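Chain Tension and the Worn Sprocket

A drive chain is usually blamed for wear that began somewhere else. On a mid-weight street motorcycle the rear sprocket, the cush drive and the swingarm pivot all affect how the chain runs, and slack measured at one point on the lower run says little about any of them.

Alvar Holmgren runs a two-bay workshop in Vilgate and rebuilds final drives through the winter. His first check is the tight spot. With the rear wheel off the ground, he turns it slowly and measures slack at several positions. On a sound chain the readings stay close together. If they range from 25 mm to 40 mm in one turn of the wheel, no adjuster setting will be right. Set to the loose spot, the chain loads the output shaft bearing each time the tight spot comes past.

The rear sprocket comes next. On a 42-tooth steel sprocket, hooked teeth are easy to spot, but side wear shows earlier. Polished metal on one flank only means the wheel is out of line. Holmgren does not trust the swingarm marks and measures from the pivot center to the axle on both sides.
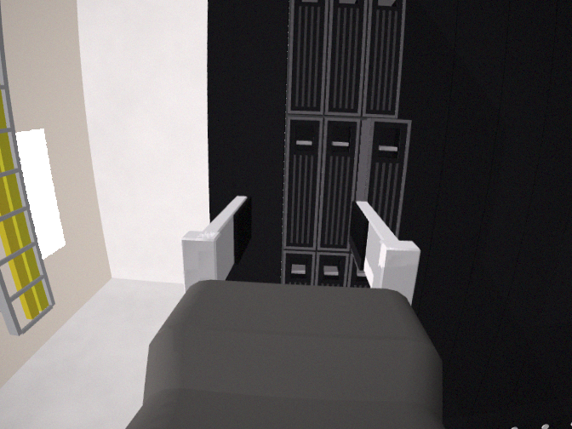
Seren Humphreys disagrees on one point. A string line run from the front tire, she argues, finds faults that the pivot measurement misses, such as a bent axle carrier or a wheel built off center, and it costs nothing to do.

Both methods assume a sound cush drive. Hardened rubbers let the sprocket carrier rock under load — the chain can be straight on the stand and crooked on the road. Holmgren replaces them when the carrier has free play by hand, whatever the mileage.

Lubrication matters less than owners think, within limits. He cleans with kerosene and a soft brush, then oils the inside of the lower run. The slack is checked again after the first ride and recorded with the odometer reading.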